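Zoltano brings rowing season to phones

September 12, 2024

Zoltano, the small studio behind the curling game Fjeld, has released its second sports title. Cullirik is a rowing management game for Android and iOS, and it went up on both stores this week after a short test period in August. The download is free, with a single payment to unlock the full season mode. There are no ads and no energy timers.

Players take over a rowing club at the bottom of a regional league and try to get a crew to the national regatta. Races last two or three minutes each. You set the stroke rate, call for pushes, and decide when to let the crew settle. Between races you handle training, boat repairs and recruiting. The rowers are made up, but each one has a full set of ratings and a history that builds from season to season.

Lead designer Stavros Theodorakopoulos said the team wanted the races to be playable with one thumb. "We had a version with a tap for every stroke. After one race your hand hurt and you hadn't looked at the other boats at all," he said. The finished game uses a slider for the rate and one button for pushes.
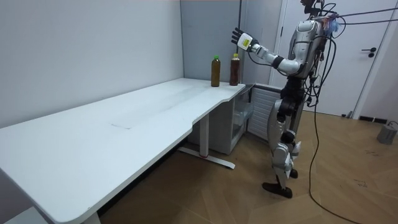 Season mode covers 9 regattas on the easier setting and runs longer on the harder one, where the weather also matters more. A headwind favors heavier crews, and a bad lane draw can cost you a place in the final. Rowers who race too often get tired and pick up injuries, so a club with only one good boat will struggle by the second half of the calendar.

The test version drew 1183 players, who filed 3630 reports between them. Many dealt with the steering, which pulled to the left on some older phones. Angeliki Giannakopoulos, who handles testing at Zoltano, said that was fixed before release. A problem with saved games not carrying over between a phone and a tablet is still open, and a patch is planned.

Online play is limited for now. Up to five friends can share a private league and race each other's crews, with results posted when everyone has set a lineup. Live head-to-head racing will not be added until the studio has moved its servers over to Zernance, its new hosting company.

Sound is by Heather Tosh, who recorded the oars and the coxswain calls with a university crew. The calls can be switched off in the settings menu, along with the crowd noise.

Cullirik needs Android 10 or iOS 15 or later. Owners of Fjeld get the full season mode at half price if they sign in with the same account. The discount shows up on the unlock screen after the first race.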